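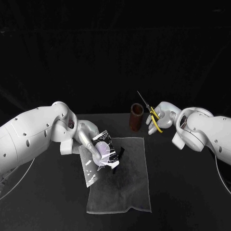

What's in the Clavel recipe card set? Typed-up copies of 848 handwritten recipe cards, one row per card, with the spelling left as the cook wrote it.

Filed under: Datasets / Food & Drink / Text

I started this because my aunt's old neighbour, Polyxeni Stergiou, let me borrow three shoeboxes of cards and I got completely hooked. Mostly cakes and pickles, a shocking amount of aspic, and one card that just says "soup, as before". I typed the lot up in the evenings (with tea, hence the state of my keyboard) and then Erlinda Yap went through them all again and caught my mistakes. There were plenty!

## What you get

- `cards.csv` has the main table: card id, title, ingredients, method, notes
- `units.csv` lists every measure I came across, with my best guess in grams or millilitres
- `names.csv` is for people credited on cards, first names only
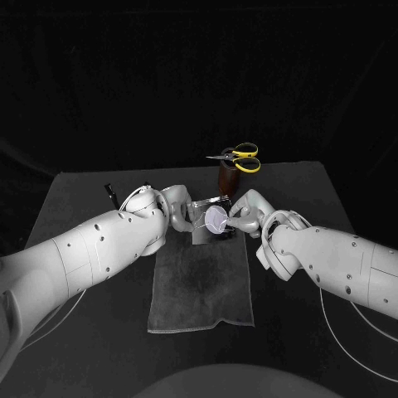
The notes column is my favourite bit, so please don't drop it when you load the file. It holds anything scribbled in the margins, like "too dry, blame the oven" or "Themis won't eat this". Where I couldn't read a word I put `[?]`, and where I could half read it I put my guess with a question mark stuck on the end.

Measures are a pain. A "cup" might be a teacup or whatever was hanging by the sink, so I left the original wording in `cards.csv` and kept all the guessing in `units.csv`. If you bake from my gram figures and it comes out like a brick, sorry, do tell me and I'll have another look.

## Known problems

Cards 500 to 512 are all from one box that had got damp, so expect a lot of `[?]` there. Some recipes turn up twice in different handwriting. I kept both, as the amounts hardly ever match. Oven settings are a mix of gas marks, Fahrenheit and "hot".

## Using it

Do what you like with it, just mention the Clavel cards somewhere. Nothing has been tested for safety, and the bottling recipes in particular are old, so please check those against modern advice before you put anything in a jar.

The next version should come out in November with the Grekholm box added, if Evangelia Tsakiris can find the lid with the index on it. Corrections are very welcome, and please put the card id in the title of your issue.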